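Search this site Go Advanced search

Help > Grasping and picking > Collecting examples

How many goes per object before I swap things out of the bin? 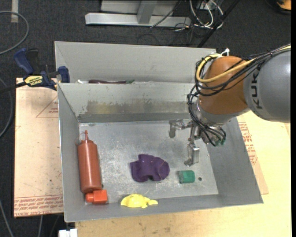
Posted by binpicker_claveo

I've been running a two-bin pick and drop set-up for a bit now and I'm trying to work out how often to change what's in it. The arm grabs something from one bin, drops it in the other, and when the first one runs out we go the other way. It logs each go as a grab or a miss and saves the camera view from just before the fingers close. All very standard, I pinched most of it from the old Rutherford tutorial.

So far I've got 800 goes saved, all with the same bits and bobs. Hard shapes like the block and the squeeze bottle seem fine. The cloth is another matter – it gets picked up nearly every time wherever the fingers land on it, so my log is stuffed with cloth grabs and the learner has started going for the cloth whenever there's one in view. The turtle hardly gets a look in.

Do I keep going with this lot until the numbers even out, or start swapping now? And if I swap, do I chuck out the cloth goes I've already got? Seems a shame after leaving the thing running for so many evenings. I'm training with Kellier if that makes any difference, default settings apart from the picture size.

Posted by oldgripes

Swap now. I made the same mistake in April and carried on far too long with one set of things, and what I ended up with was a model that knew my things beautifully and fell to bits when I put a shampoo bottle in.

What I do these days is change 2 objects every 162 goes. There's no science in the number, it's how many I get through between making tea and wanting another one. Changing only a couple at a time means the bin never looks completely new and you can tell from the log which newcomer is causing bother. Keep a note of what went in and when, in the same folder as the saves. I didn't at first and I've still got a batch I can't make head or tail of.

Don't bin the cloth goes! Just draw fewer of them when you train. In Kellier there's a weights file you can hand it, one line per go, and I set the soft stuff low. You can always put it back up later. If you delete them they're gone, and you may well want them when you get round to doing towels and socks and so on.

Also check how you're deciding what counts as a grab. If it's only going by whether the fingers closed all the way, thin cloth can fool it in either direction. I compare a view of the bin from before the lift with one from after the drop, and where the two checks disagree I look at it myself. It's dull but it's a small pile.

One more thing, give the bin a stir now and then. Mine kept shoving the small things into the corners, where the fingers couldn't get round them, and then it was learning that small things are impossible. Poor turtle might be having the same trouble.

Posted by mash_p

just get more objects. charity shop, bag of toys, done. we use the Bindasico starter box at work and it's ok but everything in it is a bit samey

Posted by binpicker_claveo

Thanks both. I had a look through the misses and yes, loads of them are in the corners, so stirring is going on the list. I was only checking finger closing as well, oops. I'll add the before and after views tonight and try the weights file once I've worked out what order it wants the lines in – the Kellier help page says by time but my saves are named by bin.

We use cookies to keep you signed in and to remember your search settings. Accept Manage cookies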